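Planning and Paying for a Kitchen Arm: Your Questions

6 min read

We get a lot of calls from people who run small kitchens, school cafeterias and sandwich counters, and most of them begin with some version of "I have no idea what I should be asking." That's a perfectly good place to start! Willy Timmermans, who looks after planning for new Ciltano customers, went through his notes in April and pulled out the questions that come up most.

How much should I set aside besides the arm itself?

More than you'd like, I'm afraid. People see the price of the arm on a quote and treat it as the price of the project, and then the gripper, the mounting, the table, the trays and the electrician all arrive as little surprises. Ask for every one of those as its own line. If a supplier (us included) hands you a single lump figure, send it back and ask for the long version.

Do I need the Stela or the Fulton package?

Stela is our bench package, with one arm and one work table, and it suits a counter that builds the same few items over and over. Fulton has 2 arms and needs a good deal more floor. Nearly everyone who asks us this ends up starting with Stela, and we're happy with that. You can move up later, and the table and dividers carry over, so you won't be paying for those again.

Can I rent before I buy?

Yes, and if you're on the fence please do. The shortest rental is 4 weeks. Part of what you pay comes off the purchase price if you go ahead, and the exact share is written in your agreement, so have a look before you sign and ring us if the wording is muddy.

What does the gripper cost to keep going?

Fingers wear, and in food work they get washed constantly, which wears them faster. We suggest buying a spare set with the arm and budgeting for replacements every year. Ask your supplier whether fingers are sold in pairs or one at a time, and whether you can swap them yourself. On ours you can, with a hex key and a bit of patience.

How much space will it take?

Measure your bench, and then measure the room a person needs to stand beside it and restock. That second number is the one folks forget. You'll also want to know where the cables will run and how the table gets wiped down at the end of a shift, so bring whoever does your cleaning into the conversation early. They always spot something!

What should I plan for in containers and dividers?

Plan on buying these new. Mixed tubs from the back of the cupboard make setup slower, since every size has to be taught separately. Pick one clear container you can reorder easily, buy extras, and give each ingredient its own spot on the table. Dividers are cheap next to everything else on the quote, and I'd sooner see you order too many. Burgers are a nice one to plan around, with buns, greens, tomato and meat all needing a home within reach. 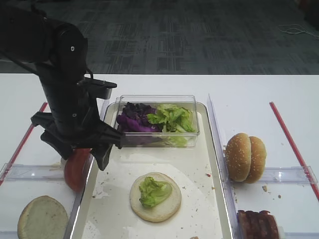

Burger ingredients set out around the tray, with purple cabbage and green lettuce sharing a clear container.

Should I budget for wasted food?

You should, and please be generous with it. While you're teaching the arm and checking portions, a fair amount of lettuce and bread will end up in the compost. Our usual suggestion is enough ingredients for 100 practice builds, spread over the first couple of weeks.

Who does the installation?

Tremblay handles delivery and fitting for all our packages. They'll want a site visit first, and the visit fee is listed separately on your quote.

How do I get a quote?

Send us your menu, your bench measurements and a few words about your busiest hour. Willy goes through new requests every Wednesday, and he'd much rather have a messy list than no list at all.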